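Put an Undo Key in Your Puzzle Game

I play a lot of small puzzle games in the browser, mostly late at night, and mostly the kind where you push blocks around a grid with the arrow keys. The one I have spent the most time on this winter is Ikeck. It has 100 levels, it loads fast, and the rules are easy to pick up. You push the crates onto the marked squares. You can't pull. Gray crates stop when you stop pushing, and blue crates slide until they hit something. R restarts the level.

There is no undo key. I think there should be one, and I think the same about nearly every game of this type that leaves it out.

The early levels don't need it. They take ten or twelve moves, and if you jam a crate into a corner you press R and lose a few seconds. Around the middle of the game that changes. Level 62 has a long setup where you walk a blue crate all the way around the outer wall before you get to do anything interesting. The hard part of the level comes after that. If you get the hard part wrong you have to walk the crate around the wall again, and you already know how to walk the crate around the wall. I did it until I could do it while reading something else in another window, and after that I closed the game and didn't open it again until Tuesday.

The usual defense of this is that mistakes should cost something. I understand the idea. In a platform game, the jump is the challenge, and if you could rewind every bad jump there would be little left. But a block puzzle doesn't test your hands. It tests whether you can see the solution. When I press left where I should have pressed up, I haven't failed to understand the puzzle. My finger slipped, or I was tired. Making me replay 40 correct moves to get back to that point tells the game nothing about me.

It also changes how people play, and for the worse. With undo, I try things. I push a crate somewhere odd just to see what opens up, and half the time I learn something about the level. Without it I stand still and work the whole thing out in my head before I touch a key, or I get impatient and look up a video. I doubt that any designer of these games wants me looking up a video.

Cloritstead handles this well. It's a town-building puzzle, slower than Ikeck, with tiles you place one at a time on a small map. Z takes back the last tile, and you can hold it down and go all the way back to the empty map if you want. The designers didn't make the puzzles softer to go with it, either. Some of the later maps are the hardest I have seen in a free game. I was stuck on the harbor map for most of February and I never once felt that the game was wasting my time. I was stuck on the puzzle, and I was fine with that.
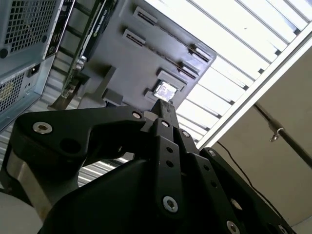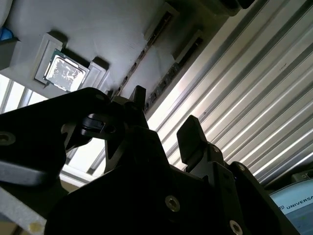
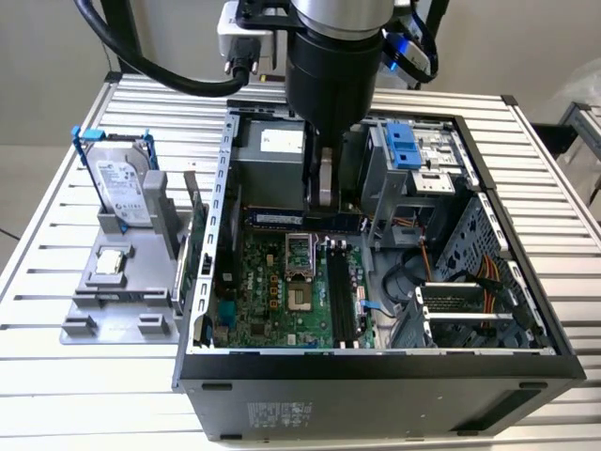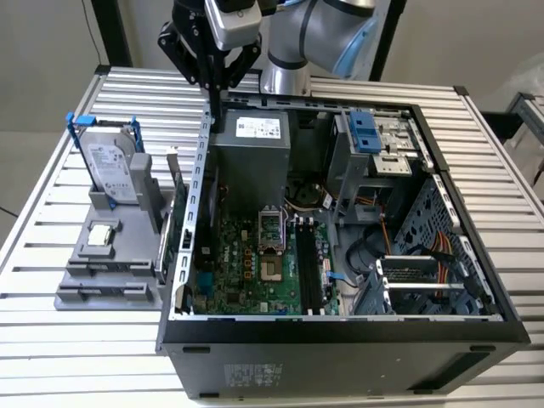

Ifeanyi Sani disagrees with me, and has told me so more than once. His view is that undo makes people lazy. They stop looking at the board and start feeling their way through it, one step forward and one step back, and they reach the end of the level without knowing why it worked. He says he finished all of Cloritstead that way and couldn't explain a single map afterward. With Ikeck, he says, he can still draw some of the levels from memory, and he thinks the restarts are the reason.

I take that seriously, and I believe him about his own experience. I don't think it settles the matter. Nothing stops a player from ignoring the Z key. Someone who learns better by starting over still has R, and can use it as often as he likes. The player who wants undo and doesn't have it has no such choice. And I would add that some levels can't be felt through one step at a time in any case. On a good late level the wrong turn comes long before the trouble shows, so backing up one move doesn't help you. You have to work out where you went wrong, and then undo takes you there.

There is a better objection, about scores. Ikeck shows your move count at the end of each level and keeps a running total for the whole game. My total is 1518 on the first third, and I know there are players who care a great deal about getting that number down. If undo is free, the worry goes, the count means less. But this is easy to fix. Count the undone moves, or don't, and say on the screen which it is. Or put a small mark next to any score made without undo, so that people who want to compete that way can do it among themselves. I have seen both done and neither one caused trouble.

Grerus, who makes Ikeck, keeps a page where players can leave suggestions. The thread asking for undo has over 427 replies, and a good many of them are the same argument going back and forth. Grerus answered early on, politely, that the game was built without it and that adding it now would mean reworking how the blue crates slide. I am not a programmer and I can't say how much work that is. I can see that a sliding crate is harder to put back than one that moved a single square. If undo isn't possible at this point, I would settle for one checkpoint per level – press C to save the board, press V to go back to it. That would take care of the long setups, and the people who don't want it would never have to touch it.

For anyone starting on a new game of this kind, I would ask that the undo key go in at the beginning, before the first level is drawn. It will help the designer too, who has to test every level many more times than I will ever play it. Give it its own key, put the key on the title screen next to the arrows, and let it go back as far as the start of the level. A limit of three or five undos is worse than people think. I end up saving them the way I save potions in other games, and finish the level with all of them unused.

I went back to level 62 last night and got the blue crate around the wall twice. I still haven't solved it.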